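## 4. What the Second Arm Costs

Purchase plans for tabletop robot stations tend to start from the price of the arm. We start from the bench.

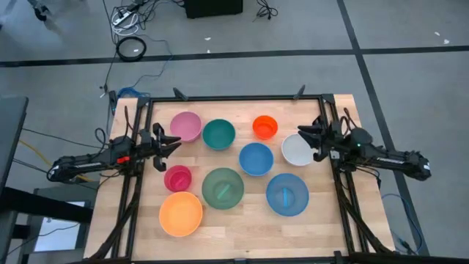
**Figure 4.** Two-arm station during the bowl task. Nine bowls of different sizes are spread over the tabletop, two of them with a narrow object inside.

Haugen objected, on reading an early draft of this section, that a budget chapter has no business second-guessing the science, and that if a group wants two arms it should be allowed to buy two arms and be judged on the results. We take the point about results. The trouble is that results arrive after the purchase order, and the purchase order is what most groups are asked to defend. A plan that can't say which tasks need the second arm is a wish list, and we have read several of those while preparing this paper.

### 4.1 The quoted price and the rest

The quote we worked from, supplied by Bolen in June, listed two arms, two grippers and a controller. It did not list a table, a frame, rails, cable, power distribution or floor space. A reader comparing that quote with Figure 4 will see how much of a working station falls outside it. The arms share the workspace with a frame and two pairs of rails, and the cabling runs up over the arms and out across the floor.

None of these items is expensive by itself, and that is probably why they go missing from plans. We asked for an itemized extension to the quote and received 8 additional lines, 6 of which had not come up in any earlier conversation with the supplier. The cable and connector line alone came to $1,396. We had allowed $300 for it. We don't claim that other groups would be wrong by the same amount, but we have seen no reason to think they would be wrong in the other direction.

Labor is harder to pin down. The Tratilora planning sheet, which we used as a template, assigns setup time per arm and doubles it for a pair. This seems doubtful to us. Two arms that can reach the same bowl have to be kept out of each other's way, and the work of doing so belongs to neither arm's column. The sheet has no row for it. We added one, left it blank, and recommend that anyone using the sheet do the same until they have a measured value of their own.

### 4.2 Does the task need two arms?

Bowls are a popular choice for this kind of station. They are cheap to replace, they come in many sizes and colors, and they can be set out again quickly between trials. They are also, for the most part, a one-handed problem. An arm with enough reach can pick a bowl up by the rim and put it down somewhere else. The usual case for the second arm is that it allows handovers, steadying and work on both sides of the table at once. The first two are real. The third is a claim about throughput, and we have not found a plan that supports it with a timing estimate of any kind.

The Hodlow proposal, which we reviewed with permission, is typical. It requests a pair of arms for "household manipulation" and then lists tasks, nearly all of which could be attempted with one. Handover appears once, near the end, without a success measure. A reviewer reading it quickly would come away thinking the second arm was essential. A slower reading suggests it was requested first and justified later.

We are not arguing that every group should buy a single arm. A frame built for one may be awkward to extend, and adding rails to a finished station could mean taking part of it down. If a group expects to need both arms within the life of the grant, buying the larger frame and leaving one side empty looks like a sensible middle course. It is rarely offered as an option. Suppliers quote pairs as a package, and the discount on the package is then cited in the plan as a saving.

### 4.3 Items we could not cost

Three entries remain open in our own budget: replacement grippers, floor space, and the time spent tracing cables after a fault. For the first we have a unit price but no failure rate. Floor space is charged differently in every building we asked about. The third has never, to our knowledge, been logged by anyone. We carry all three forward to Section 5 as unknowns and have not set them to zero, although the Tratilora sheet does so by default.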